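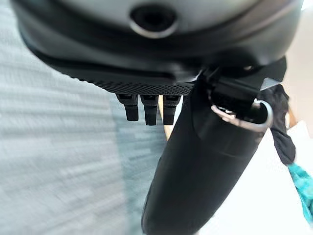 *A round opening with a lighter gray rim, set in a dark gray casing.*

# Toll Roads of Long Ago

Today, most roads are free to use, and a local or national government pays to look after them. Three hundred years ago in England, the matter was arranged very differently. On many of the main roads, travelers had to stop at a gate and pay before they could go any farther. A road of this kind was called a **turnpike**.

The Grisalstead Museum of Local History has prepared these pages for readers in the elementary grades. They explain how turnpikes began, who paid, who did not pay, and what became of the gates.

## What were roads like before turnpikes?

For many centuries, each parish had to look after the roads that ran through it. A parish was a village or small district with its own church. Under a law made in 1555, the people of the parish had to work on the roads for several days each year without being paid. They brought shovels, carts and horses, filled the worst holes with stones, and cleared the ditches.

Many people felt that this was unfair. A busy road might carry hundreds of strangers through a small village, and the villagers were expected to mend the damage. The work was often done badly or left undone. In wet months such as November, carts sank in the mud up to their axles, and a journey that takes an hour by car today could take more than a day.

## How did the new system work?

A group of local landowners and merchants could ask Parliament for permission to take charge of a stretch of road. If Parliament agreed, it passed a special law, and the group became known as a **turnpike trust**. The trust could borrow money for repairs. It could then put up gates and charge a fee, called a **toll**, to pay the money back.

The road from Grisalstead to Burketden became a turnpike in 1719. It had 2 gates. One stood at the edge of Grisalstead, and the other stood beside the bridge at Jurnavwood, where the road crossed the river. Placing a gate near a bridge was a sensible choice, as it was difficult for a traveler to go around it.

## Why was it called a turnpike?

A pike is a long pole with a sharp point, used by foot soldiers as a weapon. Early road barriers were made from poles that looked something like pikes. When the traveler had paid, the barrier was turned to one side to open the way. The two words were joined together, and the name was later used for the road as well as for the barrier.

## Who had to pay?

The price depended on what was passing through the gate. Each trust put up a board that showed its charges. A rider on one horse paid a small toll. A coach drawn by six horses paid much more. Farmers taking cattle, sheep or pigs to market usually paid by the score – a score is an old word for twenty.

The width of a wagon's wheels could also change the price. Narrow wheels cut deep tracks in the road, while wide wheels pressed the surface flat. For this reason, wagons with wide wheels were often charged less.

Some travelers did not pay at all. The rules were different from one trust to the next, but these people were often let through free:

- people walking on foot
- people going to church on a Sunday
- soldiers on the march
- mail coaches, which began to run in 1784

The driver of a mail coach did not want to lose time at a gate. The guard blew a horn as the coach came near, so that the gate would be open when it arrived.

## Who kept the gate?

The gate was looked after by a toll collector, sometimes called a **pikeman**. The collector usually lived in a small house right beside the road. Many toll houses had a front wall that stuck out, with windows facing both ways, so that the collector could see who was coming. Travelers might arrive at any hour, and the collector had to get out of bed to let them pass.

The museum owns a toll book from the Jurnavwood gate. Its pages list 3,651 payments, written in brown ink in several different hands. Of these, 269 are for flocks or herds on their way to the fair at Bergeron. The other payments are mostly for carts, wagons and riders.

## Did everyone like the turnpikes?

They did not. Trusts that did their work well made travel faster and safer, and towns along the road often grew richer. But poorer people found the tolls hard to pay, above all when several gates stood close together. In some places, angry crowds pulled the gates down or set them on fire.

The best-known protests took place in Wales between 1839 and 1843. They are called the **Rebecca Riots**. Many of the men who took part dressed in women's clothes to hide who they were, and their leader on each night was called "Rebecca." After the riots, the government changed the law in South Wales and made the tolls there simpler and fairer.

## Why did the gates disappear?

In the 1830s and 1840s, railroads spread across the country. Trains were faster than coaches and could carry far heavier loads. Fewer people used the long-distance roads, and the trusts took in less money. One after another they were closed, and the last of them ended in 1895. Local councils took over the care of the roads.

Some signs of the turnpikes can still be found. Old toll houses have been turned into homes, and milestones put up by the trusts still stand in the grass at the side of the road. Names such as Turnpike Lane and Tollgate Road often show where a gate once stood.

## Words to know

**Axle** – the bar that joins a pair of wheels.

**Milestone** – a stone beside a road that shows the distance to a town.

**Parish** – a small district with its own church.

**Toll** – money paid to use a road or a bridge.

**Trust** – a group given the legal right to look after something.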